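The lid problem, finally solved (mostly)

I have a fault story this week and I'm so happy about it I can hardly type straight. If you've been reading since spring you know the kitchen arm, the one I call Ledesma, has been putting away my dishes on and off, and you know it's been good at cups, decent with bowls and weirdly awful at anything with a knob on top.

The fault went like this. Ledesma would come down over a pot lid, close its fingers on the knob, report a good grip and lift. Then, somewhere between the towel and the rack, the fingers would open. They didn't slip, they opened! On purpose, as far as the motor was concerned. The first time it happened the lid dropped an inch and I laughed. The second time it dropped from shoulder height onto the tile, and I spent my Saturday evening with a broom and a flashlight picking bits of glass out from under the stove.

So glass was off the menu until I understood it. I went through the logs, all 2457 lines of them from that one run, and the thing that jumped out was a reset of the gripper controller in the middle of the lift. The arm never noticed. It kept sailing along toward the rack while the gripper rebooted, and when my gripper code boots, it goes home. Home is fully open. I wrote that line myself, ages ago, when all I ever picked up was foam blocks.

Why was it resetting? I blamed the power supply (swapped it, no change), then the software (rolled it back, no change), and then I did what I should have done first and wiggled the cable. The connector at the wrist had worked loose. It only lost contact when the wrist rolled past 27 degrees, and the lid move is the only one in my whole routine that rolls that far. Cups never go near it. I must have run 4000 cup cycles without seeing a thing!

The repair was a new connector, a clamp for strain relief and a bit more slack in the loop. The safety part I care about more. On boot, the gripper now holds whatever position it finds itself in and waits for me to clear it. The arm also checks for a heartbeat from the gripper and stops dead if it misses two in a row — no more sailing along. I tested both by yanking the plug in mid-move with a wooden spoon in the fingers, over and over, and I won't pretend I didn't enjoy it.

Then back to glass, very slowly, with a folded towel under everything and the lift height kept low.
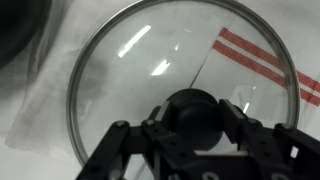

Ronaldo Amaral wrote in after my last post to say that holding on at boot isn't automatically the safe choice either, and that if a finger of mine were in there when the power blinked, I'd want those jaws to let go. He's right, and it's been bugging me ever since. What I've done for now is cap the holding force after a reset, enough for a lid by my math, and move the stop button to the near side of the counter where I can hit it with an elbow.

Next up is logging the supply voltage at the wrist, so a brownout and a bad connector stop looking like the same thing in my notes. I also want to try the heavy casserole lid, the one with the flat handle. If any of you have a favorite locking connector that survives a rolling wrist, please leave it in the comments, part number and all!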